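Where Do the Coats Go? Storage and Clutter in the Shared Entryways of Standance House

Student project report, Everyday Design module
Liis Jaunzems and Ravinder Tremblay

1. Background

Standance House is a student residence on the edge of Tronumdale. It has 17 shared apartments, each with a front door that opens into a hallway slightly wider than the door. Every hallway was fitted with the same tall closet when the building went up. According to the housing office, the closets provide "generous outerwear storage." We have lived in two of these apartments and had some questions about the word generous.

Our project asked where residents put their coats, bags and wet umbrellas when they come home, and why the closet so often loses to the nearest chair.

2. What we did

We began in October, when people start owning coats again. Each apartment got a one-page log sheet taped inside the front door. Residents were asked to write down what they were carrying when they came in and where they put it. We collected the sheets on a Wednesday and ended up with 874 usable entries. A further number were unusable, including one full page listing the movements of a single baguette.

We also interviewed residents who were willing to talk to us, which mostly meant residents who were cooking and couldn't leave the stove. Our original plan was to interview people as they walked through the door. We dropped it after the first evening. A person with two grocery bags and a full bladder does not want to discuss hallway design.

3. What we found

The closet was used, but mainly for things that nobody needed. Residents kept suitcases in it, along with a vacuum cleaner, a tent and the boxes that other things had come in. Once these were inside, a coat could be added only by someone prepared to lean on the door.

Coats in daily use went on chairs, door handles and the radiator. Several people described this as temporary. One resident told us her raincoat had been on the kitchen chair "just for now" since she moved in, and that guests had learned to sit elsewhere.

Distance mattered more than we expected. Hanging a coat in the closet takes two hands and a free hanger, and in most apartments the closet door can't open fully until the front door is shut. Throwing a coat at a chair takes one hand and moderate aim. In the logs, entries made after 10 p.m. favored the chair heavily. The floor also did well.

Keys were a separate problem. We had left them out of the log sheet and residents wrote them in anyway, often in capital letters.

4. Open hooks as an alternative

Most of the people we interviewed asked for hooks before we had brought them up. The tenancy agreement forbids drilling, so we looked at what can be done without it and at what a fixed row might offer if the housing office ever agreed to one.

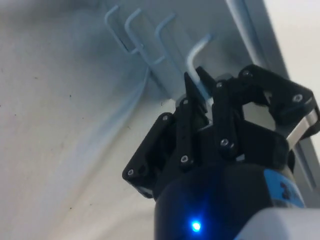 Figure 1. L-shaped metal hooks with short upturned tips, on a light blue-gray panel.

The shape is about as plain as a hook can be, and we think plain is right for a hallway where people arrive tired. An upturned tip gives a coat loop something to stop against. Our interviewees cared less about the hooks themselves than about spacing. Winter coats are fat, and a row that looks roomy in September can turn into one large shared coat by December. Ravinder argued for fewer hooks set farther apart. Liis argued that people will hang three things on each hook regardless — she has lived with Ravinder's scarves.

We asked a local supplier, Skirov, for a rough price for all the hallways and were quoted around 2,000, before fitting. The housing office thanked us for our interest.

5. Limits

The log sheets depended on people being truthful about their own mess while their roommates could read the answers. We suspect the floor is underreported. We also covered only one season, and can't say what happens when the coats go away and the bicycle helmets come out.

6. Suggestions

Take the shelves out of the closet and let suitcases go to the basement, which has room. Fit one open row of hooks beside each front door, at a height the shortest resident can reach. Leave a small ledge for keys.

The kitchen chairs should be left alone. Residents are attached to them.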